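**Toreo production notes, 15 February 2024**

Schedule, file and lettering changes for the webcomic anthology. Applies to all contributors with pages due after issue 6.
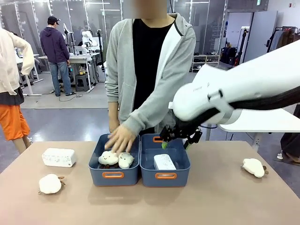

## Page format

Toreo moves from a fixed print page to a hybrid layout starting with the next serial, *Skedik*. Each page is still drawn at the print trim, but the panel grid must split cleanly into 2 halves at the horizontal midline. The upper half is served first on phones and the lower half follows as the reader scrolls. Panels that cross the midline are allowed on splash pages only. Mark those pages with an S after the page number in the script.

Line art is delivered at 600 dpi, bitmap, no anti-aliasing. Color goes on a separate layer at 300 dpi. Do not flatten. Several pages of *Vikent* arrived flattened in November and the balloons had to be cut out by hand, which cost most of the buffer for that chapter.

## Lettering

The balloon limit is now 200 characters per panel, counting spaces and punctuation. Captions count toward the limit. Sound effects do not, provided they are drawn into the art and not typeset.

Minimum type size goes up by one point. The old size held up in print but broke down on small screens, especially in italics. Chapters already lettered at the old size will be left alone unless they are collected in a book edition.

Tails should point to the mouth of the speaker and stop about halfway between balloon and head. Off-panel speakers get a tail that ends at the panel border — no jagged tails except for radio and telephone.

## Serials

*Vikent* ends with chapter 69. The final chapter runs double length and will be posted in one piece. The archive stays free to read, and chapter links will not change.

*Barrientos* continues on its present schedule. The western storyline closes first, followed by a short black-and-white interlude with no dialogue. Readers using the text transcript will find panel notes in place of the usual script for that section.

*Skedik* is a science fiction serial set on a salvage barge. The first arc is fully penciled and half inked. It will launch once the inks are finished and the opening chapter has been tested in the new layout.

## File names

Use serial, chapter, page, version, in that order, separated by underscores. Chapter and page numbers are padded to three digits. Versions start at v1 and go up with every upload, including corrections to a single balloon. Files named "final" will be sent back.

## Known problems

The reader sometimes skips the last page of a chapter when the back button is used. The cause is a cached page count, and a fix is in testing. Until then, clearing the cache restores the missing page.

Right-to-left mode shows the halves of split pages in the wrong order — leave it off for *Skedik* until the next reader update.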